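Wallpaper and Room Noise: Student Project Report
Interior Materials, second term
Veerle Coppens

1. Question

Our group wanted to find out if paper wallcoverings make any difference to how loud a small room sounds. Landlords in Skunolton often paper rental rooms instead of painting them, and tenants we talked to were split on whether it helped with echo.

2. Method

We used two rooms of the same size on the ground floor of the Furnunthorpe building. One had bare painted plaster. The other was papered on three walls with a floral pattern from Trultum, bought as end-of-line stock. Both rooms have hard floors and one window. We clapped a pair of boards together in the middle of each room and recorded the decay on a phone app, with the phone on a stool by the door.

Each room got nine claps. We threw out the first one every time, as the person clapping was still finding the rhythm. All recordings were made on a Sunday, when the street was quiet.

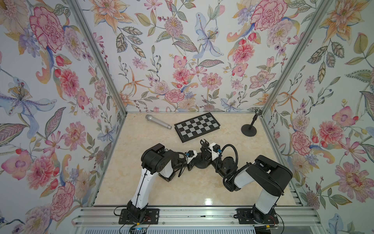 The paper was hung with ready-mixed paste and left for six days before we measured. Seams were rolled twice. One strip near the window lifted at the bottom and had to be pasted again - we should have sized the plaster first, as the instructions on the tub said.

3. Results

The difference between the rooms was too small to hear and too small to trust on a phone. Peak levels were about 65 decibels at the door in both. Decay times overlapped so much that we could not tell the rooms apart from the recordings.

We then hung a wool blanket over the door of the plaster room and repeated the test. That change was easy to hear.

4. Discussion

Thin paper glued flat to plaster leaves the wall nearly as hard as before. Ms. Nwankwo suggested we try a textured or foam-backed covering next, and a proper sound meter in place of the phone. The window in the papered room also has a looser frame, and we did not correct for that.

Leftover paper is in the cupboard under the stairs, two full rolls and a part roll.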